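Ilness Produce, the packing line and the arm
Photo gallery, 2 pictures

I packed vegetable baskets at Ilness for long enough to have opinions about it, and I now write the workplace page for the Abernathy newsletter. When the company said the basket table would be "assisted" by a robot arm from November, several of us asked what assisted meant. We got a slide with a smiling cartoon on it. So I went to look at the work itself, with the slide in my pocket, and wrote down what I saw and what people on the line told me.

For readers outside Abernathy, the job goes like this. A customer orders a mixed basket. Somebody takes the vegetables off a board or out of a crate, looks each one over, and sets it in the basket so the heavy ones don't crush the soft ones. A full shift at the basket room is 26 people. The room sends out 3,000 baskets in a good week, more before the holidays. The arm is being taught the picking part. The looking over is still ours, and so is anything that has rolled, split, sprouted or come in with mud on it.
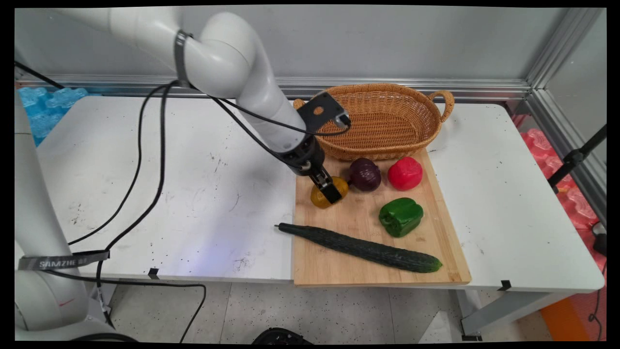
Onion first. The arm at the cutting board, with peppers, a cucumber and a second onion still to go and the basket behind.

The choice of vegetables is a fair one, I'll give them that. A cucumber and a bell pepper don't have much in common when you go to pick them up, and the onions have skins that come off in your hand. What I'd want to see is the same board with the stuff we get at the end of a wet season, when half the onions are soft at the neck. A person knows that through the fingertips before they know it any other way. I asked how the arm would know. The answer was that quality checks would happen "upstream." Upstream is two of my old coworkers at a sorting table, and their table hasn't gotten any bigger.

This is the part the slide left out. When you take the picking away from a packer, the day that remains is made of the bits the machine can't do, one after another, with no easy ones in between to rest on. Packers used to trade off. You'd do a run of peppers while your head was somewhere else, then a run of greens that needed care. One woman on the early shift told me she goes home more tired now on the days she helps with the arm, and she has lifted almost nothing. She has been watching. Watching is work, and so far it is paid at the packing rate.

The company points to wrists, and they're right to. Wrists are the reason I left. There were 719 entries in the injury and strain book the last time the union rep went through it, going back years, and a lot of them are the same small complaint written by different hands. If the arm takes the worst of that away, I'll say so on this page, in large type. I'd like to see the book again after a year before anyone puts it in a brochure. 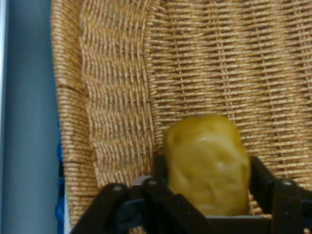

Then there is the question of pace. Astlow, who are putting the system in, say that the arm works at whatever speed it is set to. I believe them. What I asked, and asked again by email, was who sets it. A person reaching into a basket slows down when the basket gets full, or when the next one along is behind, and the whole row adjusts without a word being said. If the arm is set by somebody in an office, the row adjusts to the office. I haven't had a reply to the second email.

The same goes for the counting. The Itel software that runs the schedule can already log when each basket leaves the table. Before the arm, those numbers were for the room as a whole. A supervisor told me there are "no current plans" to split them out by person. I've worked in enough places to hear the word current.

Training is better than I expected. Anybody on the line can put in for it, it's done on paid time, and the people who went said they were allowed to ask basic questions and got decent answers. They learned how to stop the arm, how to restart it, and what to check when it drops something. But there are only a few places in each round, and the folks on the late shift have to come in early to take one, which is hard on anybody with kids. The training also doesn't lead to a new job title. You come back to the same table knowing more, with the same name on your locker and the same rate.

Nobody has been let go. I want that written down plainly, as it's the first thing everyone asks me. People who leave haven't been replaced, either, and that should be written down too. The company calls this natural turnover. On the early shift there are gaps where there used to be elbows.

I'm not against the thing. I've seen what a season of root vegetables does to a pair of hands, and I wouldn't wish it on my worst supervisor. But a machine that takes over picking changes the jobs around it, and those changes ought to be bargained over the same as a change in hours would be. The open points, as the packers gave them to me: pay for watching, who sets the pace, what the software keeps, and places in training for the late shift.

Comments can be left at the Abernathy office or in the box by the Ilness time clock. If you work at the sorting table, I'd especially like to hear from you.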